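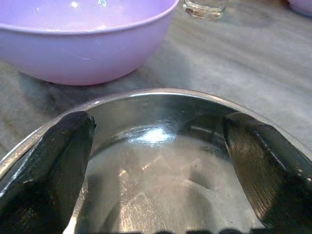

Have you ever wondered why your kitchen has so many different bowls? I used to think a bowl was a bowl. Then I started baking, and I found out that what a bowl is made of changes what it's good at. Take a lavender plastic bowl and a stainless steel one, sitting near each other on the same countertop. They're both round and they both hold stuff, but they behave very differently once you put food in them. So let's be kitchen scientists for a bit!

What is plastic, anyway?

Plastic is made of long, long chains of tiny bits called molecules. Picture a big pot of cooked spaghetti, all tangled up. When the factory warms the plastic, the noodles slide around and you can squish it into any shape you like. When it cools down, they stay put. The colour gets mixed right in before the shaping, so a purple bowl is purple all the way through - you can't wash it off (I tried when I was six, with a lot of dish soap).

Plastic is light and it doesn't mind being dropped. It does scratch and scuff more easily than steel, though.

And stainless steel?

Steel is mostly iron. Plain iron goes rusty when it meets water and air, like an old bike left out in the October rain. To make it stainless, people mix in a metal called chromium. The chromium makes a super thin skin on the outside that keeps the rust away, and if you scratch it, the skin grows back by itself! I still think that's the coolest thing in my whole kitchen.

A steel bowl starts out as a flat circle of metal. A big press pushes it down into a mould, and then the sharp edge gets curled over. That's called a rolled rim. Run your finger around one and you'll feel how smooth it is. The curl makes the bowl stiffer too, so it doesn't bend when you grab it with one hand.

What about glass?

Glass begins as sand, melted until it glows. Light can go straight through it, but it bends on the way in and again on the way out. Look through the thick bottom of a drinking glass and the counter behind it goes all wobbly. The bending is called refraction. Say it out loud, it's a great word.

Try it yourself: the ice cube race

You'll need a plastic bowl, a steel bowl and 2 ice cubes the same size.

1. Leave both bowls on the counter for an hour so they're the same temperature as the room.
2. Touch them. Which one feels colder?
3. Put an ice cube in each one at the same moment.
4. Wait and watch. No poking!

The steel feels colder, but it isn't! Metal is really good at moving heat, so it pulls the warmth out of your fingers quickly. It does the same for the ice - it carries heat from the room into the cube, and that cube should melt first. Plastic is slow at moving heat, so its ice hangs around longer.

Now you can guess which bowl I chill in the fridge before I whip cream. Steel, every time.

123 shares
406 comments

More to read
Why does bread dough get so big?
The Skerkdale sand that turns into glass
How do magnets stick to the fridge?
Soap bubbles and their colours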